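4.3 Checking the finger plate and jaw housing

Applies to the Plomley hand-held gripper, all serial numbers above 349.
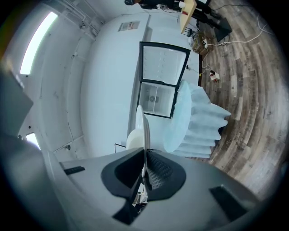

Fig. 7. Finger plate standing in the black jaw housing, mesh grille to its right.

The Cerkotetti sales sheet calls this tool maintenance-free. We have yet to see one that is. Check it every 50 hours, and again after any drop.

1. Switch off and disconnect the gripper.
2. Look at the finger plate from the front. A slight tilt is normal. A bend is not.
3. Shine a light into the lower opening of the housing and remove anything loose.
4. Brush the mesh grille with a dry, soft brush.
5. Press the plate gently to each side. If it clicks, replace it.
6. Reconnect and run 50 open-close cycles with nothing in the jaws.

CAUTION: Do not blow out the housing with compressed air. It pushes dirt behind the grille.

NOTE: Cokon rates the plate for 300 hours. Treat that as a hope -- ours are swapped when step 5 says so.

NOTE: The self-test does not check the plate. A pass tells you the motor turns and very little else.

Section revised 26th May. For spare plates, see 4.4.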